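Should I move my savings from a stablecoin back to my bank?

keithtamihana
Hi everyone, hoping somebody patient can help me out. Back in November I put $1,069 into a dollar coin called Statum through the Watoro app, mostly so I could send money to my sister without the wire fees (which worked great, by the way!). Now I'd like to bring it home to my regular checking account, and the app offers me two choices, "redeem" or "sell." Are they the same thing? The redeem page mentions a flat fee of $15 and I'd hate to pay that for nothing.
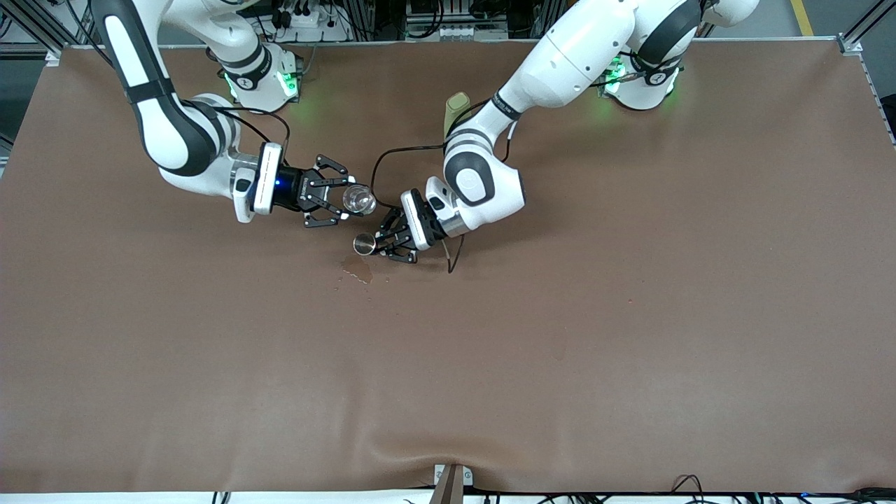 Watoro Community Help: Wallets and Transfers Team

Nieto
Welcome, Keith! They're close cousins. Redeeming hands your coins back to the company that issued them, and they pay you a dollar for each one, less that fee. Selling means another customer buys them from you at whatever the going price is, usually a hair under a dollar. When I sold almost the same amount on a Tuesday morning it cost me $7 all in, so do peek at the preview screen before you press anything. Oh, and save the receipt for your tax folder, even if you came out exactly even!

Takis
just sell it. redeem took 9 days for me

keithtamihana
Thank you both so much, the preview does show selling as the cheaper one for me too. I'll try a small amount first and see how long it takes to land at the bank.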